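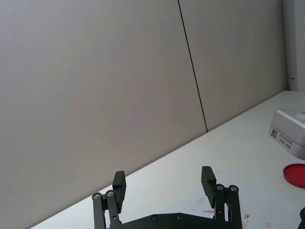 Getting red stains off a white tabletop

If you own a white table, you already know how it goes. You wipe it down after supper, you feel pleased with yourself, and then the morning light comes in low across the top and there they are, those faint pinkish smudges and little red specks that the dishcloth went right over. I have had a white table for a good many years now and I have tried most things on it, some of which I wouldn't do again, so pour yourself a coffee and let me walk you through what works for me.

What you'll need

Two soft cloths, one for washing and one for drying
A bowl of warm water with a small squirt of dish soap
Baking soda
Rubbing alcohol
A few cotton swabs
20 minutes, most of it waiting

Step 1. Clear what you can

Take everything off that will come off easily. If something heavy lives on the table, wipe up close to it first and then slide it over, so you aren't dragging crumbs underneath it. I scratched my first table that way and I still think about it!

Step 2. Wash the whole top

Wring the cloth out well and start along the back, where the table meets the wall. Dust settles in that line and turns gray and pasty if you leave it till last. Work toward yourself in long strokes, then dry with the second cloth. Some of your red marks may leave at this stage, and good riddance.

Step 3. Try baking soda on the smudges

Mix a spoonful with just enough water to make a soft paste, something like cake frosting. Dab it on the pink areas, leave it for ten minutes, and wipe it away with a damp cloth. Please don't scrub. Baking soda is gentle but it is still a little gritty, and a shiny finish will go dull if you lean on it (ask me about the corner I keep a plant on).

Step 4. Go after the specks one at a time

For small, stubborn dots, dampen a cotton swab with rubbing alcohol and roll it over each one. Test it first on the underside of the table, open a window, and keep it away from flames. Change swabs as they pick up color, or you'll be painting the red back on. My friend Nima Ghasemi swears by a white eraser for this part, and I'll admit it does a nice job on pencil and crayon.

Step 5. Rinse and look again

Go over everything with plain water and dry it. Then crouch down so your eyes are nearly level with the top and look across it toward the light. Anything still pink gets a second round of paste. I do mine on Saturday morning, when the sun is on that side of the house, and whatever is left after two rounds I let be until the next week.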